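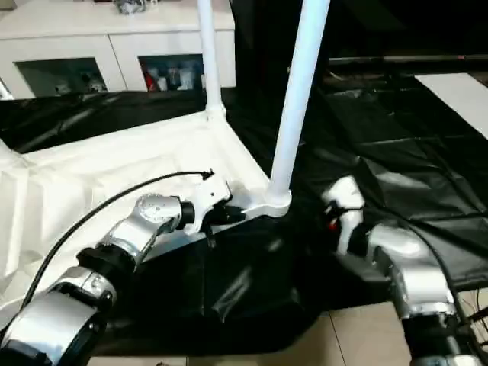
Salma Fawzy asked whether the corners have to go together in any order, as her shelf at home leaned after a month. They do. Build the base first, flat on the floor, and leave the uprights until every bottom corner is seated.

Unit 2: Tube-and-connector racks

Push each tube in straight, then give it a half turn. A tube that goes in at an angle feels tight but sits short of the stop — the rack leans from there up. Check each upright against a wall or a door edge before adding the next level.

Lay out loose tubes on a cloth or plastic sheet, sorted by thickness.
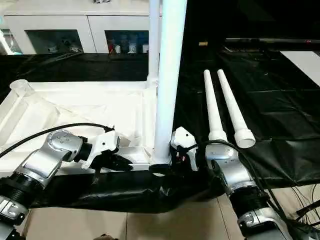 Trays go on after the uprights are in at that level. Press down over each corner in turn, then go back to the first and press again. Do not use a hammer on plastic connectors.

For next time: read the Pundmont sheet, pages 10 and 11, and bring a tape measure. Room 121.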